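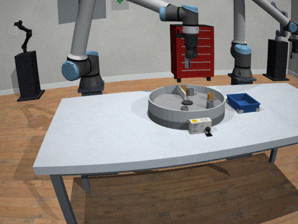
Search this site Enter keyword

Automation > Cell Design > Software Reviews

Simport tested: a virtual workcell for small-parts sorting

Print this article | E-mail this article

2025-10-18

Simport is a planning package for shops that want to prove out a sorting cell before they buy one. Söderlund, the developer, sells it as an annual seat with a library of arms, grippers, bins and furniture, and the buyer supplies the part geometry. We ran the small-parts template, which presents mixed cylinders in a round tray between two arms and asks for one type to be moved to a blue bin. Six parts is a light load, but the orange-tan and gray pieces differ in height as well as color, and a flat disc lying among upright cylinders gives a grasp planner two distinct cases to handle. The cream wedge at the rear of the tray also counts as an obstacle and must be entered as one.

Setup took most of a morning. Arm placement is by typed coordinates or by dragging the base, and the reach envelope updates as the base moves. Collision shapes are generated from the imported mesh. On hollow parts the default setting closes the opening, so a tool that has to enter a bore will report contact at the top edge. The fix is a check box on the third tab of the part editor. The manual covers it in a single line.

Two arms over one table is the configuration most buyers will ask about. Simport handles it with shared zones: an arm requests the zone, waits for release, then enters. The scheduler is conservative. In our test job it held the second arm longer than the geometry required, and narrowing the zone by hand recovered part of the loss.

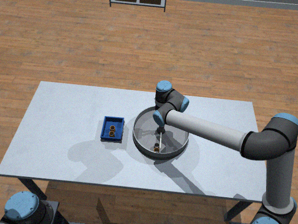 Zone edits can be saved with the job or with the cell. We recommend the cell, as job-level edits are dropped when a template is updated.

For repeatability we scripted 1,924 cycles with randomized part positions and let them run overnight. The log exports as plain text, one row per cycle, with a cause code for every stop. Most of our stops were planner timeouts, set at 30 seconds by default. Contact stops made up the remainder.

The nearest competitor is Broltus, which has the better conveyor model and a weaker part editor. Bundau resells both and offers a 72-hour trial of each on request. Simport projects are limited to 1,000 objects on the basic seat, enough for a single cell with its surroundings. A multi-cell edition is due in November. Pricing for it has not been set.

Filed under: Simulation, Material Handling, Reviews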